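Thiện Đào @ Diệp
Thread on the Tristance tour, now that the dates are confirmed. A few people have asked the same questions so I'll put everything in one place.

1/
Diệp are going out in July. 10 shows, the first run we've done since the second album. We start in Hobart on a Friday and work north. Last night is Cairns. Perth isn't on this leg, sorry. We tried two venues there and neither could do the week we needed.

2/
The line-up is the same as the record. Me on guitar and vocals, plus bass, drums and keys. We're adding a cello for the Melbourne and Brisbane shows only. The cello parts on the other nights will be played on keys, which is how we wrote them in the first place.

3/
We're playing Tristance start to finish, in order. It runs a bit under the length of a normal support set, so there will be a short break and then a second half of older songs. The second half will change from night to night. The first half won't.

4/
People have asked if "Pirnico" will be in the set. It's track four, so yes. It's also the hardest one to sing and it comes straight after the loudest one, so I've been practising the two of them back to back at home.

5/
Support on all dates is Plukel. If you haven't heard them, start with the EP with the green cover. They're a duo, drum machine and baritone guitar, and they're a lot louder than that sounds. Please get there for them. Doors are at 7 and they're on at 7.45 most nights.

6/
Tickets. Presale is for the mailing list only and the code went out this morning. If you signed up and didn't get it, check your junk folder before you write to us. General sale opens at 10 am local time, whichever state the venue is in.

7/
Price is the same everywhere except Cairns, where the venue adds its own booking fee and we can't get it removed. There's a concession price at every show. You'll need to show the card at the door.

8/
All ages: Hobart, Canberra and Newcastle. The rest are 18+. I know that leaves out Melbourne and I know some of you have kids who wanted to come. We asked. The licence at that room doesn't allow it after 8.

9/
Some pictures.

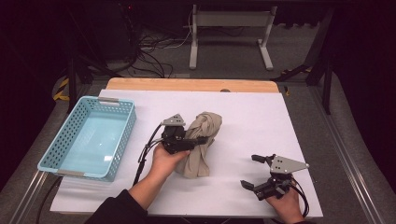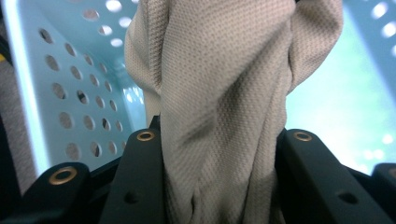
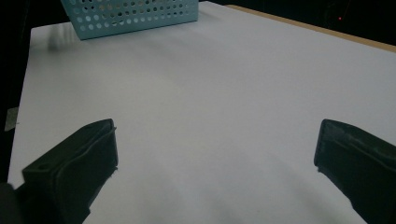 10/
Merch. We're bringing the LP, the CD, a tote and a shirt in two colours. The LP is a single disc in a plain inner sleeve with a lyric sheet. We pressed more than last time but I wouldn't count on there being any left by Cairns. Card only at the table, please. Last tour we spent too much of every morning looking for a bank that would take coins.

11/
If you preordered the record and want to pick it up at a show instead of having it posted, reply to your order email with the name of the city. Do it before the end of the month. After that they'll all be packed and labelled and we won't be opening boxes to find yours.

12/
Posted copies are going out in order of purchase. New Zealand orders go in the same batch as ours. Everything further away is going from the distributor and will take longer. I don't have tracking for those so please email the shop, not the band.

13/
A few notes on the record, since I've been asked in interviews and keep giving a worse answer each time. It was recorded in 3 weeks, in an old Scout hall outside Ballarat. Drums and bass were done live in the main room. Most of the vocals were done in the kitchen at the back with the fridge turned off.

14/
The fridge was turned back on too late one night and we lost a lot of cheese. That's the noise of me finding out at the start of track six. The engineer left it in and I've stopped arguing.

15/
We had 20 songs going in. Nine are on the album. 2 more will come out as a seven-inch later in the year. The others weren't good enough, or they were too much like something on the first record, and I don't plan on going back to them.

16/
Getting to the shows. Newcastle is a short walk from the train. Canberra isn't near anything, so sort out a lift or book a cab early - the rank outside is usually empty by the time we finish. The Brisbane venue has moved since we last played it. Look at the address on your ticket and not the one in your head.

17/
Access. Hobart, Melbourne and Brisbane are step-free from the street with a raised viewing area. Canberra has a lift but staff need to operate it, so ring ahead. Newcastle has three steps at the front and a level side entrance off the laneway. Companion cards are accepted everywhere. If your show isn't listed here, write to the venue first and copy us in.

18/
We'll be on stage by 9 and finished by 10.45 at the latest. Hobart is half an hour earlier on both because of the neighbours. There's no encore. The second half is the encore.

19/
Photos are fine. No flash for the first half, please. If you record a whole set and put it up, I won't ask you to take it down, but leave "Pirnico" off until I've had a few goes at it.

20/
Regional towns: we do want to get to Bendigo, Albury and Launceston. We're looking at a second leg with just the four of us and one van. If you run a room that holds a couple of hundred people and has its own PA, the booking address is in our profile.

21/
Replies to questions from last night's post. Yes, the old shirts are sold out. No, the first album isn't being repressed this year. Yes, you can bring earplugs, and the bar in Brisbane sells them. Set times go up here on the afternoon of each show.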